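Six Months With the Skallby Blanket

I bought the Skallby blanket in April, mostly out of spite. My old bedspread was a beautiful cream cotton thing from a shop I can't afford anymore, and every single day I had to lift it off, fold it up and park it on a chair before I could do anything on the bed. And I do everything on the bed! I sort mail on it. I pack on it. Above all I fold laundry on it, and a cream bedspread and a pile of new jeans do not belong in the same room (ask me about the blue knees on my cream bedspread).

So, dark green it was. The one I picked is fuzzy, with a bit of yellow embroidery on it, and it's big enough to cover the bed and leave me something to kick at on the sides. I paid full price, nobody sent it to me, and it's been on the bed pretty much nonstop apart from wash days.

Let me start with folding, which is what I care about most. My last two covers were slippery, and jeans are the worst thing to fold on a slippery surface. You get the waistband square, you pull the legs out, and the whole pair swims toward the foot of the bed. On the Skallby they stay where I put them. The nap grabs the denim just enough that I can lay a pair out flat, smooth down the seams and go get another pair from the basket. It's a small pleasure but I have it several times a week.

I keep the checkered pillow up there with it, the chunky black-and-white knit one. It's a Fisetti and I've had it longer than the blanket. I was worried the two of them would fight, all that pattern next to all that green, but I like them together more every month. The green calms the checks down. And light denim looks great against it too, not that I decorate with my pants on purpose.
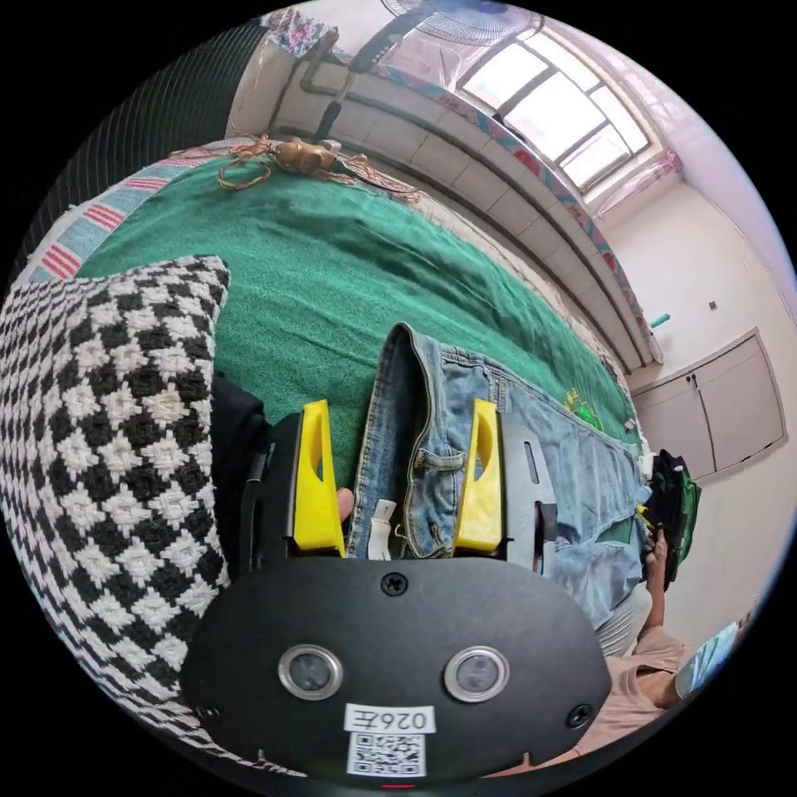
Josiane Marchal disagrees with me about the fuzz and wrote in to say so: she has the same blanket in the same green, and after one winter hers had picked up so much lint from towels and socks that she went back to a flat weave. She says jeans and shirts are fine on it, it's anything fluffy you have to watch, and that a lint roller gets expensive when you're doing a whole queen-size bed with it.

Fair enough, Josiane. I don't fold towels on the bed (mine go straight from the dryer to the hall closet in a ball, sorry) so I hadn't run into it. I tried it with two bath towels after I got her note and she's right, it does collect. I got most of it off with a damp rubber glove, which costs nothing, but it took me a while and I was muttering by the end.

Washing is fine. Cold, gentle, and I give it the machine to itself. Drying is where you need patience. On low heat mine wants two full rounds, and if I get impatient and pull it out early the middle is still clammy when the edges feel done. Hang it over a door for an hour afterward and it's good. The color hasn't gone anywhere that I can see, and I've been looking, because the last dark green thing I owned turned the shade of canned peas.

The embroidery was the part I expected to give up first. It's yellow thread, some lettering and a curvy outline, and cheap embroidery on a fuzzy base usually puckers the first time it meets hot water. I've kept mine away from hot water, so maybe I've been lucky, but it has stayed put through every wash so far. 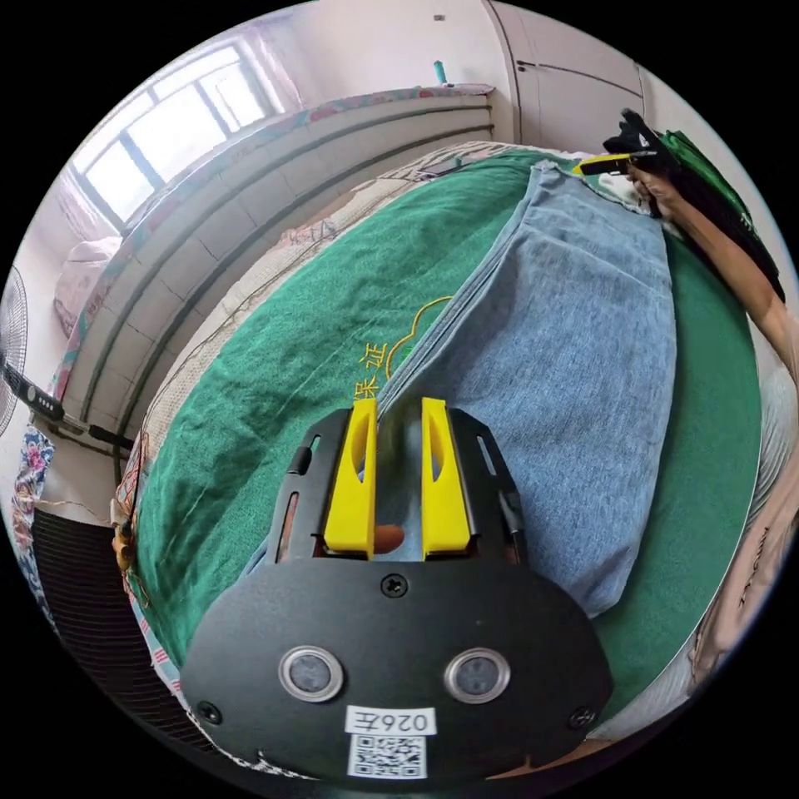 It does wrinkle, though. If you want a bed that looks like a hotel, get something heavier. The Skallby rumples the second you sit down, and it stays rumpled until you give it a good shake from the foot end. I've made my peace with that — I was never going to be a hospital corners person. If I'm folding, I run a forearm across it first, get one decent flat patch, and ignore the rest.

Now, warmth. I sleep hot, so from June on it gets folded back to my shins. In April it was perfect by itself over a sheet. I wouldn't count on it alone in January, and I'm planning to layer it over the wool one.

I did try one other candidate before settling. The Sisine throw is softer, I'll give it that, really lovely against your face, but it was too short for my bed and it shed. My black sweater looked like I'd been wrestling a sheep. My friend Bijan Asadi has the Esfahani coverlet and adores it, and it is gorgeous, but he takes it off the bed to fold laundry, and then we're right back to me and my cream bedspread and the chair.

For the denim people, my routine on the green goes like this. Lay the pair out flat, one leg over the other, tuck the pointy bit of the seat in so you've got a clean rectangle, then fold up from the hem in thirds. Heavy pairs I only fold in half, and they go on the bottom of the stack. I used to do them on the kitchen table and my back is much happier since I moved to the bed, which is a touch higher.

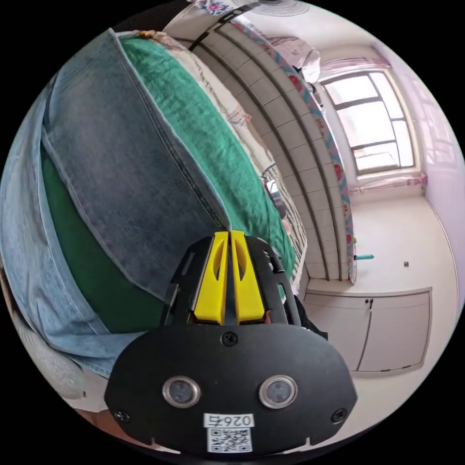
Light denim on the green blanket.

Things I'd change: a slightly longer drop on the sides, and a care label that says something about drying time. I'd also love it in a rust color, if anybody at Skallby is reading.

Would I buy it again? Yes, and I'd get the same green. If you fold a lot of fluffy stuff, listen to Josiane and go flat. I'm giving it 8 out of 10, with one point off for the wrinkles and one for the second dryer round.

Related posts
Fisetti knit pillow, two years on
Why I returned the Sisine throw
Folding jeans so the stack doesn't lean
Getting dye marks out of cream cotton
Lint rollers vs. the rubber glove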